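Where Does the Old Furniture Go? Reuse and Dumping in Two Neighborhoods
Final project report, Intro to Urban Studies
Kamrul Khondokar and Ulises Llanos
November 2020

Why we picked this

Move-out week in August. Every curb near campus had a pile on it. Desks, bed frames, chairs with three good legs. Some of it gone by night, some of it sat there until the city truck came. We wanted to know what gets taken and what gets crushed, and if there's a pattern.

Our original topic was bus shelters. Changed it after the first draft was due, which is why the reading list is kind of thin.

Research question

What kinds of furniture put out on the curb get picked up by other people before the city collects it, and does it depend on the neighborhood?

Areas

We used the student blocks (rentals, mostly apartments) and the hill blocks (older houses, mostly owners). 8 streets total, split evenly. Same collection day for both so it was fair.

Method

Walked every street the evening before bulk pickup and again early the next morning before the truck. Wrote down each item, type, condition (good / fixable / junk) and whether it was still there on the second walk. 697 items in the whole log. Kamrul did the hill, Ulises did the student blocks, then we swapped for the last 2 walks to check we were rating condition the same way. We mostly were. Kamrul is harder on chairs.

Also talked to people at two secondhand places – Tinito, the thrift store by the bus station, and Kumarasinghe, a family repair shop that does refinishing. Masks on, outside, short interviews. We did not record, just notes.

What we found

Solid wood goes fast. Doesn't matter which neighborhood. Small pieces go fastest becuase one person can carry them – nightstands, stools, end tables, little bookshelves. Particle board hardly moves, even when it looks new. People seem to know it falls apart the second time you move it. One rainy night and it's swollen anyway.

Mattresses and couches almost never get taken. Bedbugs is the reason everyone gave us. A couple of couches on the hill had signs saying "clean, no pets" and those still went to the truck.

Signs did help for other stuff. "Works" taped on a lamp, "free" on a dresser. We didn't plan to track signs so we only have it for the second half of the walks. Should have had a column for it from day one.

Neighborhood difference was smaller than we guessed. More total stuff in the student blocks, but more of it junk. Hill had less and better, and it also had people driving through slowly in pickups. One driver told Ulises he does the hill every month and sells to a reseller called Dumodetti. He didn't want to say what they pay. Fair enough.

Drawers matter more than we thought. The owner at Kumarasinghe said first thing she does with any piece is pull the drawer, before she even looks at the top. Finish can be fixed in an afternoon. A bad drawer box is a day's work and no one wants to pay for it. She looks at the corners, the bottom panel, and whether it runs straight. Inside is usually left unfinished on wood pieces, so you can see what it's really made of.

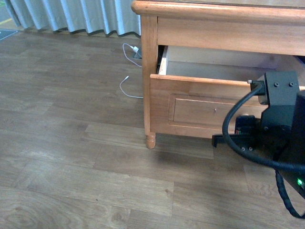
Cost side

We asked Tinito what makes them say no to a donation. Size mainly. They have 2,000 square feet including the back room and a dining set eats up a corner of it for weeks. They stopped taking dressers over four drawers. Since spring they also let things sit before they go on the floor, so the back room is always full.

Pickup is free if you book it through Brorkix, the app the city contracted with for bulk collection. Free for the person throwing it out, anyway. The app has no option for "someone could use this". You pick a category, you pick a day, it goes to the landfill. We think a simple donate button would catch some of the good stuff but we have no way to test that.

Problems with our data

No way to know if a missing item was picked up by a neighbor, a reseller, or the owner changing their mind.
Night rain on one of the walks, the counts for that one are low.
Condition is our opinion. We never opened anything up on the street, just looked from the sidewalk, so with what we heard about drawers some of our "good" is probably wrong.
This was a weird year. More people moving home mid-lease, thrift stores closed for part of it.

If we did it again

Start in August during move out instead of after. Add the sign column. Interview more people who actualy take things, we only got the one driver plus a couple moving in on the corner who furnished their whole living room off the curb and were very happy to talk about it.

Who did what

Kamrul: hill walks, log spreadsheet, Tinito interview, charts (in the appendix).
Ulises: student block walks, Kumarasinghe interview, driver interview, most of the writing. Both of us did the edits.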